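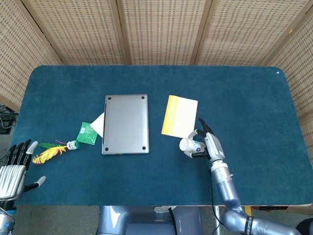
Figure 1. Tabletop setup during collection, with the right hand holding a paper cup on its side.

3.2 Data Collection

Demonstrations were recorded on the Sirnach platform by a team of six students under the supervision of Elínborg Hafþórsson. Each operator controlled both arms remotely and completed one short task per recording. The items on the felt surface were rearranged between recordings so that the policy would not depend on fixed positions. Light or thin items, such as feathers, cards and paper, were mixed with larger ones, including a laptop and a booklet.

By the end of April the team had gathered nearly 1,000 recordings. Two students reviewed each one independently and marked the start and end of every grasp. Recordings with dropped frames were removed before training. Disagreements over grasp timing were settled by the supervisor, and the final labels were stored in the Molefe archive together with the operator notes.

Training on the reviewed set is described in Section 3.3.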